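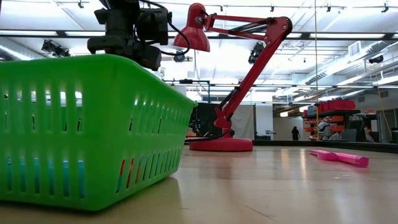 Green basket, red lamp, pale wood. My favorite corner of the table.

Welcome to the desk tidying gallery! If you're new, I keep this page going for anyone who likes looking at other people's work tables as much as I do (and going by my inbox, there are 300 of you who do). It started back in March, when I moved into the Wallbridge building and had one big table, one lamp, and a pile of stuff with no place to live. My old place in Flaltthorpe had built-in shelves, so I never had to think about it before.

The green basket is the one with the slots in the sides. I love slots! You can tell there's something blue in there without lifting anything out, and a bit of red and orange over toward the corner. I used to keep everything in lidded boxes and I'd forget what I owned. I once bought the same set of markers twice in a month. With slots I can peek in from my chair.

The pink thing lying by the lamp is long and shiny with one fat end, and I can't bring myself to put it away. It doesn't fit in any basket I own, so it lives next to the lamp base and we all work around it.

And the lamp, well, you all know how I feel about a springy red lamp. I looked at a very grown-up Rantala floor lamp for ages, but I like one I can bend down low over whatever I'm sorting. The cord is still a problem. I've tried clips, I've tried tape, and it goes wherever it wants.

Next up, the small baskets, one orange and one black, sitting left of the lamp with their rims touching. They're mesh, so the crumbs and pencil shavings fall straight through onto the wood, which I count as a feature on brave days. I'm thinking orange for things I use every day and black for things I'm supposed to return to people. There's a see-through green tray toward the front too, with a red item and a blue item in it, and that one is my "deal with it before lunch" spot.

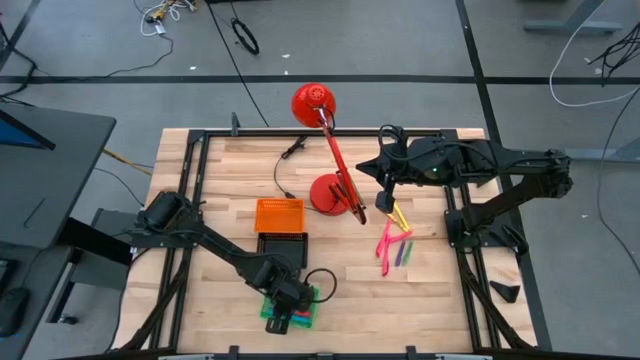 Rodrigo Peñalver wrote in to say that small baskets only work if you empty them every evening, and that his turned into junk drawers without the drawer. He also thinks I should line the mesh ones with felt, and he swears by the 200 little paper labels he got from the Lendmont catalog.

Okay, Rodrigo, I'm trying the felt! The labels I'm less sure about, my handwriting is terrible. If anyone else has lined a mesh basket, tell me what you used and whether it stayed put. More pictures once I've settled where the scissors go.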